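Wanted: people to try our hand-held grippers at home

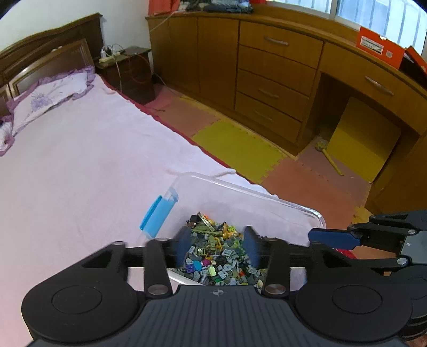

Two grippers, one over a box of building bricks, bedroom edition

I run the home program at Lornetti, and I'm looking for 126 people to take a pair of our Hindar grippers home and do ordinary chores with them. Sorting toys, folding shirts, putting groceries away - you pick most of the jobs yourself, and I'll send a short list if you get stuck.

The Hindar is a kit we sell to robotics labs. You squeeze, the blue pads close, and the recording goes toward teaching a robot arm to do the same thing. Before the new version ships in December I want to hear from people who don't work in a lab. Is it too heavy after an hour? Do small bricks drive you nuts? (They drive me nuts.)

What you do: 200 short recordings over four weeks, at whatever hours suit you. A bed, a desk or the kitchen counter is fine, and please don't tidy up for us.

What you get: $400 when the last recording is in, plus shipping both ways. I'll walk you through the setup on a video call, so no experience needed!

You should be 18 or older, have two working hands free and decent internet at home. Anyone else in the house has to be OK with being recorded.

To apply, fill in the form on the Lornetti site by 23/06/2025 and tell me which chore you'd start with.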